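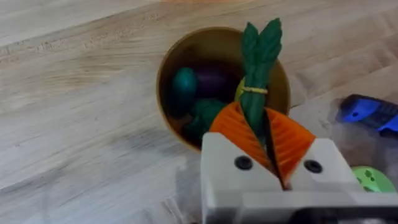
Spielgemüse in der runden Schale auf dem hellen Holztisch

Spielküche aufräumen, ohne dass der Abend daran hängen bleibt

Wer Kinder hat, kennt das ja: Da will man abends nur schnell den Tisch abwischen, und schon rollt einem eine Aubergine entgegen, und das Ei liegt natürlich wieder unterm Sofa. Bei uns hat sich eine einfache Schale bewährt, in die alles hineindarf, was zur Spielküche gehört – Aubergine, Möhre, das grüne Knubbelgemüse und eben auch das türkisfarbene Ei. Sie bleibt auf dem Tisch stehen, und die Kinder räumen viel lieber ein, wenn kein Deckel im Weg ist.

Gewaschen wird bei mir alle paar Wochen. Kunststoffteile kommen in lauwarmes Wasser mit einem Spritzer Spülmittel, 15 Minuten reichen völlig, danach gut abspülen und auf einem Geschirrtuch trocknen lassen, am besten über Nacht. Holzteile bitte nie einweichen! Die wische ich nur mit einem feuchten Lappen ab und reibe sie gleich trocken.

Und der Tisch selbst? Helles Holz nimmt graue Schatten ja leider gern an. Ich wische immer mit der Maserung, nie quer dazu, und nehme im Oktober, bevor die Bastelzeit losgeht, noch einmal die Holzseife zur Hand – ganz dünn aufgetragen, mit einem weichen Tuch.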